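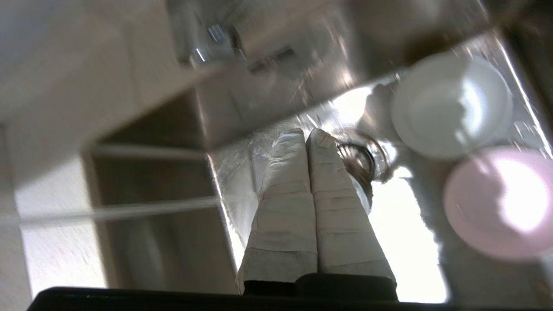

水まわりで動かすロボットの決めごと　ナターシャ・クネジェヴィッチさんに聞く

ナターシャ・クネジェヴィッチ(Nataša Kneževič)さんは、家事作業ロボットの評価を請け負うHorettiで、社内の作業基準書をまとめている。基準書の対象は台所、とくに流し台での作業だ。初版を出したのは2年前の3月で、いまは改訂の途中にある。打ち合わせの合間に、基準書の中身と現場での使われ方について話を聞いた。

最初に尋ねたのは、流し台だけを独立した章にした理由である。

「もともとは台所全体で1つの章でした。ところが、不具合の記録を作業場所ごとに並べ直したら、168件のうちの大半が流し台に集まっていたんです。食器棚や調理台と同じ書き方では足りないとわかったので、章を分けました」

流し台が難しいのは、水、光、狭さの条件が一度に重なるためだという。ステンレスの面は照明や窓の光を強く返す。手首のカメラから見ると、シンクの壁の一部が真っ白に飛び、白い器の縁がそこに溶けてしまうことがある。

「光の条件は、作業者が『いつもどおり』と書いて済ませがちな項目です。基準書では、作業前に手首のカメラの映像を人が一度見て、白飛びしている場所を記録用紙の略図に書き込むことにしました。照明を直せるなら直す。直せないなら、そのまま書いて始める。白飛びがあるから中止、という規定にはしていません。家庭の台所では光を選べませんから」

次に話が及んだのは、指先の被覆である。硬い指で陶器を直接つかめば、器にも指にも傷がつく。Horettiではテープや布を巻いた指を使うことが多いが、初版には「適切に保護すること」という一文しかなかった。

「あれは私が書いた文で、いちばん評判が悪かったです。適切とは何かと、現場から何度も電話が来ました。Karagiannisの工場で評価をしたときは、午前の班と午後の班で巻き方が違っていて、把持の結果を比べられませんでした。同じ機体、同じ器なのに、指の太さが違うわけです」

改訂案では、被覆の項目が具体的になった。巻き始めは指の根元とし、先端に向かって重ねていく。左右の指で巻き数をそろえる。巻き終えたら指を閉じ、先端の合い方を正面と側面から確かめる。しわについては、深さの上限を決める案もあったが見送った。

「しわは必ず出ます。定規で測れと言っても、測り方のほうでばらつきます。それで、爪を引っかけて浮くところがあれば巻き直し、浮かなければ使ってよい、としました。原始的ですが、この判定なら人が替わっても結果がほぼ同じでした」

水にふれた被覆の扱いも細かい。テープや布は、濡れると摩擦が変わる。端がめくれることもあるし、洗剤が残れば次の試行に影響する。改訂案では、被覆が水に触れた時刻を記録し、器の種類を替える前に点検する。汚れた被覆を洗って再使用することは認めていない。

「もったいないという意見はあります。私も最初は洗えばいいと思っていました。ただ、乾いたかどうかの判断が人によって違うんです。表面が乾いていても、内側の層に水が残っていることがある。交換してしまうほうが記録も単純になります」

排水口の周りについても一節が設けられている。金属の輪が何重にもなった排水口は、カメラ越しには小さな皿のように見えることがあり、認識の誤りが起きやすい。指先が縁に掛かるおそれもある。基準書では排水口の上を通過するときの高さをあらかじめ決め、下降を始める位置を排水口の外に置くよう求めている。

「排水口の真上で降ろすなと書いただけでは、斜めに入ってきます。禁止する場所を書くより、降ろしてよい場所を書いたほうが守られました。これはZonddenの担当の方から教わったやり方です」

重なった器については、今も議論が続いている。椀の下に皿が半分入り込んでいるような置き方は、家庭では珍しくない。初版では、器同士が触れないように人が並べ直してから始める決まりだった。

「並べ直せば成功率は上がります。でも、それは私たちが並べた台所での成功率です。依頼主が知りたいのは別の数字でしょう。改訂案では、並べ直した試行とそのままの試行を分けて記録し、合算を禁じました。報告書の表が2つになるので、営業からは読みにくいと言われています」

人が手を出すときの手順は、初版からほとんど変わっていない。ロボットの指がシンクの中にある間は、人は手を入れない。器が倒れても、蛇口を閉めたくなっても、先に停止を確認する。停止ボタンは流し台の濡れない側に置き、作業者は濡れた手袋のまま操作しない。

「ここだけは現場の裁量を残していません。皿が1枚割れることと、人の指が挟まることは比べる話ではないです。それでも、器が滑り落ちそうになると手が出ます。訓練では、わざと樹脂の器を落として、手を出さずに停止を押す練習をします。経験の長い人ほど手が出るので、全員にやってもらっています」

改訂案に寄せられた意見は211件にのぼる。多かったのは記録項目を減らしてほしいという要望で、クネジェヴィッチさんもある程度は応じるつもりだという。記録用のソフトウェアClumusに時刻の自動入力を加え、手で書く欄を減らす作業が進んでいる。

「被覆の交換時刻と停止の記録は残します。室温の欄はたぶん消えます。2年間集めて、見返した人がいませんでした。私も見ていません」

基準書を社外に公開する考えはあるかと聞くと、用語の整理が先だという答えだった。同じ部品を「指」と書く班と「爪」と書く班があり、点検表の文言もそろっていない。

「月曜の会議で『指』に統一する案を出します。前回は反対されて持ち帰りました。今回は点検表を全部書き直したものを持っていきます」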